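Every February the Jelstead catalog comes in the mail, and every February it wants to sell me a folding board. This year's costs more than a decent shirt. The pitch is that your drawers are a mess and 8 panels of plastic will fix your life.

I don't buy it. T-shirts, maybe. Sports jerseys have slick fabric, trim and stiff numbers, and they don't care what shape the board is.
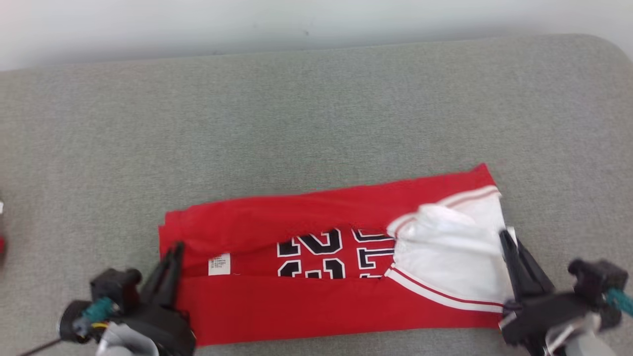 A red basketball jersey, partly folded, with the numerals still showing between the layers.

Any flat surface will do for a job like this. Bring the long sides in and keep the numbers away from a hard crease if you can. If the trim bunches up, smooth it and move on.

My last board, a Vollex, lasted 2 winters in the closet. I used it twice.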